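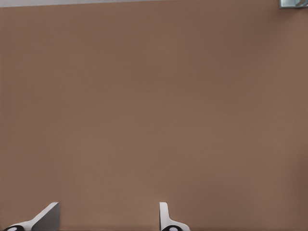 손목 카메라 높이부터 고정하고 정책 얘기는 그다음에 하자는 게 Ellora 쪽 의견. 렌더 바뀔 때마다 학습 다시 돌리면 4월 안에 못 끝낸다고, 채팅방에 길게 남겨놨음. 맞는 말이긴 한데 우리 조는 카메라보다 그리퍼 열림값이 먼저라고 봄. 일단 둘 다 적어둠.

4월, 오후 늦게 시작. 동아리방 시뮬 PC

오늘 할 일
- 빈 작업면에서 손목 시점 렌더 확인
- 그리퍼 열림 상태 초기값 통일
- Plarkville 대회 규정 다시 읽기 (연습 씬 제출 조건 부분)
- 물체 스폰 범위 정하기

씬부터. 갈색 작업면 하나만 깔고 물체는 전부 뺌. 손가락 벌린 상태로 시작. 시점에서 손가락 둘 다 화면 아래쪽에 걸려 보임, 이건 괜찮음. 왼쪽은 짙은 회색 패드 면이 보이고 오른쪽은 거의 옆면만 보임. 좌우가 다르게 보이는 거 정책 입력으로는 상관없다는 의견, 상관있다는 의견 반반. 카메라 yaw 한번 찍어볼 것. 롤도 의심됨, 작업면 먼 쪽 경계가 아주 살짝 기울어 있음. 눈으로는 거의 모르겠는데 선 그어보면 보임.

오른쪽 위에 금속 부품 같은 거 조금 걸림. 씬 파일에서 이름 찾아보고 충돌 메쉬 켜져 있는지 확인. 물체가 작업면 끝까지 밀렸을 때 저기 부딪히면 궤적 이상해질 수 있음. 아직 확인 못함.

재질 문제. 작업면이 너무 밋밋함. 무늬 없음, 결 없음. 작년 조가 이런 단색 배경으로만 학습했다가 실물 책상에서 완전 망했다고 인수인계 문서에 있음. 랜덤 텍스처 넣는 건 다들 동의. 문제는 언제 넣느냐. 내 생각은 단색으로 파이프라인부터 끝까지 한번 돌려보고 그다음. 처음부터 다 섞으면 뭐가 문젠지 못찾음.

초기값 관련
열림값이 config 두 군데에 따로 적혀 있었음 (리셋 함수 쪽, 환경 설정 쪽). 리셋할 때마다 한 번 덜 벌어졌다가 다시 벌어지는 게 이거 때문인듯. 한 군데로 합침. 합치고 리셋 20번 반복, 같은 현상 안 나옴. 완전히 잡은 건지는 내일 긴 에피소드로 다시 봐야함.

에피소드 길이는 105스텝으로 맞춤. 대회 쪽 기준이랑 같게. 전에 쓰던 값은 너무 짧아서 집기 직전에 끊겼음. 근데 길게 하니까 렌더가 느려짐... 화면 저장 끄면 나아지는데 그럼 디버깅이 안됨. 4스텝마다 한 장만 저장하는 걸로 타협. 나중에 실패한 에피소드만 따로 전부 저장하게 바꾸자는 의견 나옴, 좋음, 누가 할지는 안 정함.

규정 읽은 거 메모
Plarkville 연습 씬은 시작할 때 그리퍼가 열려 있어야 하고 손목 시점 안에 작업면이 보여야 함. 물체 없는 화면 한 장을 기준 화면으로 같이 내라고 되어 있음. 해상도 얘기는 표에만 있고 본문엔 없음. 표 기준으로 가면 될듯. Farkas 조는 벌써 냈다고 함. 우리도 이번주 안에 기준 화면은 내야지.

Radeo (우리 물체 스폰 스크립트) 상태
- 위치 랜덤: 됨
- 회전 랜덤: z축만 됨
- 크기: 아직
- 작업면 밖으로 떨어지는 버그 있음. 경계값이 작업면 중심 기준이 아니라 로봇 베이스 기준으로 들어가 있었음. 고치는중. 고치기 전까지는 스폰 쓰지 말것!!
- 시드 고정 옵션 추가함. 로그에 시드 안 남아서 실패 재현이 안됐던거 이걸로 해결될 것 같음

스폰 범위는 손가락 사이 간격 정면에서 시작해서 점점 넓히기로. 처음부터 전체 쓰면 성공이 거의 안 나와서 학습 신호가 없음. 첫 단계는 중심에서 14cm 안쪽. 넓히는 조건은 성공률로 할지 스텝 수로 할지 못 정함. 성공률로 하면 한 단계에 갇힐 수 있고, 스텝 수로 하면 준비 안 됐는데 넘어감. Ellora 쪽은 성공률로 하고 있다는데 값은 안 물어봄. 물어볼것.

카메라 얘기 다시. 높이 고정하자는 말에 결국 반은 따르기로 했음. 높이랑 각도는 오늘 값으로 잠그고, 잠근 값은 공용 config 맨 위에 주석 달아둠. 손대고 싶으면 채팅방에 먼저 말하고 바꾸기. 지난번처럼 조용히 바꾸면 비교가 다 깨짐. 단 yaw랑 롤 확인은 잠그기 전에 끝내야 하니까 그게 제일 급함.

조명도 봐야함. 지금은 가운데가 조금 밝고 오른쪽 끝이랑 왼쪽 위가 살짝 어두움. 그림자 옵션 켜면 실물이랑 비슷해질 것 같긴 한데 GPU가 버틸지 모르겠음. 우선순위 낮음.

안된 거
- 금속 부품 충돌 확인 (이름부터)
- 카메라 yaw, 롤
- 스폰 크기 랜덤
- 텍스처 폴더 정리. 용량 너무 큼, 중복 파일 많은거 같음
- 접촉 마찰값. 패드 쪽만 따로 줄 수 있는지 문서 찾기

저녁 7시쯤 PC 예약 끝나서 여기까지. 학습은 안 걸어놓고 나옴. 다음 사람 config 당겨받고 시작할 것, 로컬에 옛날 파일 남아있으면 열림값 또 두 군데서 읽음. 비번 바뀐거는 채팅방 공지에.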